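Notes wk 4 - antennas + feedline for the license class. Saturday, October 16, 2021

Bring the Undia workbook next time, we skipped ch. 3.

## Half-wave dipole

- length in feet = 468 / freq in MHz. Cut long, trim later
- 40 m band: around 66 ft total, split in the middle
- feedpoint impedance 73 ohms in free space. Changes with height, so your number will be differnt
- inverted V is fine, one support, keep the ends up out of reach

## Feedline

Coax loss goes up with frequency. Same 100 ft that's OK on HF can eat half your power on UHF. Check the chart in the Pathirana handout (p. 2, not the old one, old one has a typo in the RG-58 row).

SWR 2:1 = most rigs still happy. Above that they fold back power. A tuner at the radio does NOT fix loss in the line!! This was missed on the last quiz by most of you.

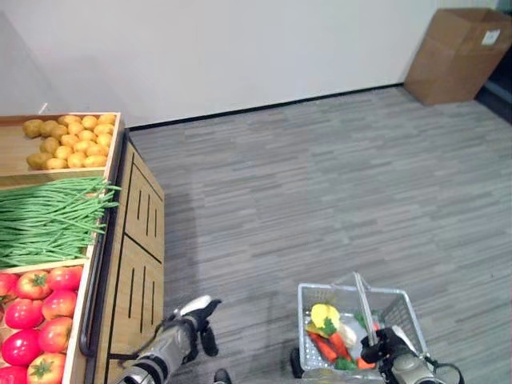
## Baluns

1:1 current balun at the feedpoint, keeps RF off the shield. Ferrite mix matters, 31 for low bands. Wakent kit is ok, Bronovura one comes pre-wound if you hate winding.

## For next week

- work out dipole lengths for 7.15, 14.2 and 28.4
- read grounding section, skip the lightning math
- exam session is in December, forms from me after class, need your FRN on teh form

Ladder line if we have time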